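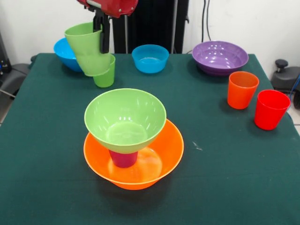

Dakance council to lend reusable tableware for community events

September 4, 2023

Dakance Municipal Council has approved a reusable tableware lending service for community groups, sporting clubs and schools within the municipality. The service will open for bookings later this month and will run as a trial until the end of the financial year.

Under the program, organisers of registered events may borrow cups, bowls, plates and serving jugs at no charge. A refundable deposit of $20 applies to each crate. Borrowers must return items rinsed and sorted, and final washing will be carried out at the commercial kitchen attached to the Mosix Community Centre.

The decision follows a public consultation that closed in August. Council received 401 responses, most of them from residents who had attended or helped to run an event in the past year. A majority favoured a lending service over a ban on single-use items at council venues, which had been put forward as a second option. Respondents also asked for longer pick-up hours and for a clear price list for lost or damaged pieces – both requests have been included in the final program.

Council's waste audit recorded 458 kilograms of disposable cups, plates and cutlery collected from parks and halls after events last summer. Much of this material was soiled with food and could not be recycled. The audit did not cover private functions or events held on school grounds.

Bookings must be made at least 14 days before an event. Priority will be given to not-for-profit groups, although small businesses may apply where stock is available. The Thái Cultural Association, which holds its harvest dinner at the Mosix centre each spring, has been confirmed as the first borrower.

Crates may be collected from the centre's rear entrance on weekday afternoons. A second collection point is planned for the Brutus Street depot once shelving and a covered loading area have been installed. Council expects that work to be finished before the summer program begins. Groups without a vehicle may request delivery within the municipality for a modest fee.

The service does not replace existing food safety requirements. Stallholders who sell food or drinks to the public must still hold a current permit, and those using borrowed items must provide a marked return table for patrons. Glassware is not offered and remains prohibited at outdoor events on council land.

A report on bookings, breakages and washing costs will be presented to council at the end of the trial. Application forms and the full conditions of loan are available from the customer service desk at the Dakance civic offices.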